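Foro > Orden y almacenaje > Guardar pelotas de tenis en bolsas de funda nórdica

marisma_4
2022-01-08
Tengo pelotas sueltas por toda la casa y quiero aprovechar las bolsas transparentes en las que vienen las fundas y mantas, las que llevan ribete de tela cosido. He empezado con una de Nimholm, que es grande. Mi duda es si el ribete aguanta el peso o si acaba soltándose la costura. Calculo que meteré unas 100 pelotas en total, repartidas en varias bolsas.

De momento la tengo abierta en la mesa, con la primera dentro.
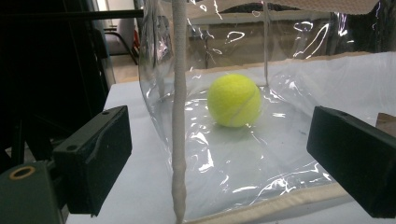 tolvanera: yo no pasaría de 30 por bolsa. El plástico aguanta, pero la costura de abajo sufre si la cuelgas.

marisma_4
No pienso colgarlas, van en una balda del trastero.

Ejigu2147
Entonces sin problema. Tengo 3 así desde octubre y siguen enteras. Déjalas un poco abiertas para que no cojan olor.

pandereta
No estoy de acuerdo. Abiertas cogen polvo y el fieltro se ensucia enseguida. Yo las cierro del todo y no huelen a nada.

Ejigu2147
Depende del trastero — el mío es húmedo.

tolvanera
Con humedad, mejor una caja de rejilla. La Stallow mediana cabe en una balda normal.

marisma_4
Las cajas me ocupan más. Sigo con las bolsas y dejo aparte las pelotas viejas, que son para el perro.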